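Jarnarix Motion Planner
Pick-and-place planning software for small arms and parallel grippers

Part of the Nekis tool set from Flodis

Jarnarix is a motion planner for bench-scale robot arms. It takes a start pose, a grasp and a goal region, and returns a timed joint path your controller can follow. It was written for jobs where the part is soft, the bin is close to the arm, and the straight line between pick and drop runs over the bin wall.

Most planners treat the held item as a rigid block glued to the gripper. Cloth, bags and film don't behave that way. They hang below the fingers, bulge out above them and change shape when the arm speeds up. Jarnarix surrounds the held item with a padded volume that can grow or shrink along the path. You set the padding once per item type, or let a depth camera update it after each grasp.

The drop region is drawn as a box in the editor. The planner checks finger clearance against the rim on the way in and on the way out, with the fingers open. If there is no clear path it reports which link and which wall are in conflict, and it keeps the last good plan loaded.

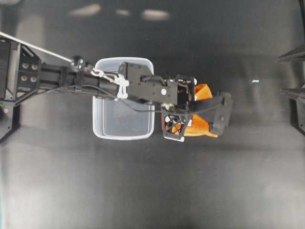 Cables are handled as part of the arm. Each link can carry one or more slack profiles, entered as a start point, an end point and a maximum sag. The planner keeps that sag out of obstacles the same way it does the link itself. Users who skip this step usually come back to it after the first snag, so the setup wizard now asks for it before the first plan is run.

Two arms can share one workspace. Each arm gets its own plan, and shared space is reserved by time slot. If one arm stops, the other holds at its next safe pose until the slot is released. Reservations can be viewed and edited on the timeline.

What is included

Planner service for Linux
Scene editor, runs in a browser
Command line tools for batch planning and log replay
Python and C++ client libraries
Sample scenes for bin drop, bin pick and handover
12 months of updates

Specifications

Arms per scene: 2
Joint path output: 100 points per second
Stored item profiles: 192 per license
Input: URDF for arms, STL or OBJ for fixtures
Output: joint paths over TCP, or CSV file
Camera input: optional, any depth camera with a ROS 2 driver
License: per workstation, node locked

Before you order

Jarnarix does not replace the safety functions of your arm. It has no rated stop and should not be used as one. It also does not choose grasps. If you need grasp selection, the Prajapati module can be added to the same license and passes its results to the planner directly.

The arm model must match the hardware, including custom fingers. Open lattice fingers should be entered as a closed outer shape. The planner runs faster that way and the clearance results are on the safe side.

Version notes

The May release adds variable padding, timeline editing and a log viewer. Scene files from the previous version open without changes. Item profiles need to be saved again once, from the Profiles menu, to pick up the new padding fields.

Known issue: when a bin is rotated in the editor while a plan is running, the drop box stays at the old angle until the scene is reloaded. A fix is in testing.

Support and ordering

Mamta Joshi handles quotes, license transfers and school pricing. Technical questions go to Vilhjálmur Vídalín. Please attach the scene file and the replay log, and give the planner version shown at the bottom of the editor window. The support desk is closed Saturday.

Related: Prajapati grasp module, Nekis log viewer, spare license keys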